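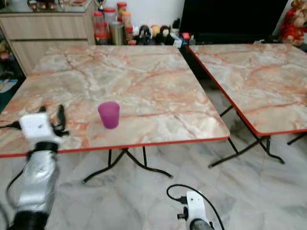
For many years I was looking down on the folding table. In my parents' flat it was the thing behind the door, taken out for guests and put away with some shame, and when I moved to Beltemport I promised myself a real dining table, heavy, with four honest legs. I have changed my opinion. A folding table with a marble pattern on top and a thin red edge, its black legs crossed under it, does not pretend to be permanent, and I think this is a virtue in a small home. Put one purple plastic cup on it and it is already in use. Put a second table of the same style near it, leave a narrow gap, and you can decide each day how much table you need.

People tell me that the marble pattern is kitsch. The shop on Lei Street, where I bought mine in January for 78 dollars, had also a plain grey one, and the seller clearly favoured the grey. But a plain top shows every crumb and every ring of tea, and I do not want to be a servant of my furniture. The veins of pink and orange forgive a lot. I also like the colour, and I do not see why a cheap table must look sad.

In the same shop stood a solid table from Faltard for 359 dollars. It was beautiful. It would seat six, and it would seat six also on all the evenings when I eat alone, because it cannot do anything else. My neighbours have such a table. One half of it is covered with letters, a sewing machine and school books, and they eat at the other half with their elbows close to the body. I say this with affection, they are generous people and the soup is very good.

There are faults, I admit. The curved feet catch my toes. A folding table does not like it when somebody leans on the corner, and I would not cut a pumpkin on one. The hinge of mine was squeaking until I gave it a drop of oil.

Still, when my cousins come, I open it in one minute, and when they go I have my floor back, and the children from upstairs can practise their dancing on it.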